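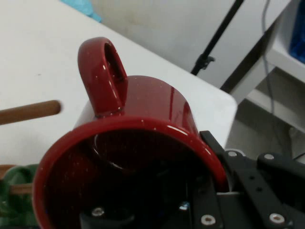 Fig. 1. A red mug held by the gripper, seen from the wrist camera.

Work and Automation, handout for session 11
23 March 2021
Bring this with you, along with the two readings from last time.

Where we'd got to

Last week we finished on the question of what happens to a job when you take one task out of it, and I promised I'd bring a proper case instead of waving my arms about. So this is the case. It's the returns bench at Handano, who hire out crockery for weddings, conferences and the odd village fete, and who let me spend a good part of last October sitting on a stool in everybody's way. I've written it up from my notebook, so it jumps about a bit.

If you missed last week: a job is a bundle of tasks, and hardly any machine takes the whole bundle. Write that inside your folder, because I'll keep coming back to it.

The bench before

Crates of mugs, plates and bowls come back from a hire. Someone unpacks them, looks each piece over for chips and cracks, stands it the right way up in a rack, and sends the rack to the wash. After the wash somebody looks again, packs and labels. On a busy day the bench gets through 660 mugs, never mind the plates.

Written down like that it sounds like four tasks. I thought so too until I tried it! Here are some of the others I had in my notebook by the end of the first morning:

Deciding whether a mark is a chip or just the glaze.
Fishing out things that aren't ours (teaspoons, a christening card, somebody's hearing aid).
Ringing the office to say that a crate is short.
Noticing that one customer's crates always come back badly packed, and putting a better packer on their next order.
Keeping an eye on the new starter.
Deciding when to stop for tea.

None of those is in the written job description, and I did ask to see it. It has unpack, inspect, rack and pack, and a line about lifting.

The robot, briefly

I'm not an engineer and you don't have to be one for this module, but you do need enough to follow the argument. Handano bought an arm through a supplier called Kuster, and the software that tells it where to grab is a package called Urkex. The arm's share of the work is one task: pick up a mug that's lying any old how and stand it in the rack.

Look back at Fig. 1 for a minute. The mug is on its side with the handle sticking straight up, and there's a flat black finger plate pressed against the rim. You or I would very likely go for the handle without a thought, it's what handles are for. The gripper has the rim instead. Think about how much of "picking up a mug" you've never had to put into words: which bit to hold, how hard to squeeze, which way to turn your wrist so that it ends up the right way round. All of that has to be worked out by someone before a machine can do it, and at Handano a fair amount of it was worked out by the bench staff, on top of their normal shifts.

Look at the glaze as well. It's glossy and dark red, with bright white highlights along the handle and tiny pale speckles over the surface. A person on the bench tips a mug like that towards the window and knows in a second whether they're looking at a speckle, a bit of shine or a chip. When I asked how, I got a shrug and "you just see it". Hold on to that answer for the section on skill.

What changed for the people

I'll take these in the order I noticed them, which isn't the order of importance.

The pace. Before, the bench set its own speed and it went up and down. People rushed the first few crates, eased off, and had a natter over the easy ones. Now the arm goes at one speed all day and the unpacking has to keep it fed. The arm is slower than a good worker, by the way! But it doesn't ease off, so the little gaps that people used to make for themselves have gone. Two of them told me they were more tired at the end of a shift although they were lifting less.

The body. On the other side of the scales, there's a lot less twisting and reaching, and the sore wrists that everyone on the bench used to talk about had come up much less by the time I left. I don't want you writing essays in which the machine is the villain. Several people were glad of it and said so before I'd asked.

The attention. Somebody now has to watch the arm. It does fine for long stretches, then it drops one or gets stuck, and the person minding it has to clear the fault and start it off again. Waiting for something to go wrong is work, and it's odd work: dull, but you can't let your mind wander. The rota allows 20 minutes at a time on this before people swap. That limit came from the staff, after a rough first month when it was left to whoever stood nearest.

The say. This is the one I'd underline. Kuster's people asked the bench a great deal about mugs and very little about the rota. So the staff had a real voice in how the gripper approached a rim and almost none in who would be standing next to it, or for how long. The swap limit had to be argued for afterwards.

The money. No one lost their job in the time I was there, but a post that came empty in the autumn wasn't filled. You'll find that pattern all through the readings. It's quiet and it doesn't show up in any count of redundancies. Pay stayed where it was, even for those who'd learned to clear faults, and there was some grumbling about that (fair enough, I thought).

Skill: lost, moved or hidden?

The reading gives you two camps. One says that automation strips the skill out of work and leaves people minding machines. The other says that it takes the dull bits and leaves people free for the interesting ones. I'd like you to try both on the returns bench and see where each one pinches.

For the first camp: racking by hand was where new starters learned to spot chips. They handled hundreds of mugs a day and picked it up through their fingers. With the arm doing the racking, a new starter handles each mug for less time, and two of the older hands were worried about where the next good inspector would come from.

For the second camp: clearing faults is a skill in itself. One woman could tell from the way a mug was lying that the arm was going to make a mess of it, and she'd nudge it over before it tried. She hadn't been taught that and it isn't written down anywhere. It also isn't paid for, so make of that what you will.

A comparison, if you want one for the essay

Prosaletti do tableware hire as well, on a smaller scale, and they looked at the same sort of arm and said no. Their manager's reasoning was that their stock is too mixed. They have something like 900 different pieces, lots of them old and odd, and every new shape would have meant more fiddling. So they bought better trolleys and a taller bench. I'm very fond of this example. Before you put it down to old-fashioned thinking, ask what problem each firm thought it had.

For the seminar

Pick a job that you've done yourself, paid or not. Write down every task in it, including those that nobody would have put in the advert. Mark the one that you'd hand to a machine tomorrow, then write half a page on what else would shift if you did. Who'd be standing where? Who would learn less, or learn something different? Who would get asked?

Half a page is plenty, and handwritten is fine. We'll swap them round in pairs at the start, so keep it to something you don't mind another person reading.

The essay question goes up on the module page after the seminar, and it will let you use Handano, Prosaletti or a workplace of your own.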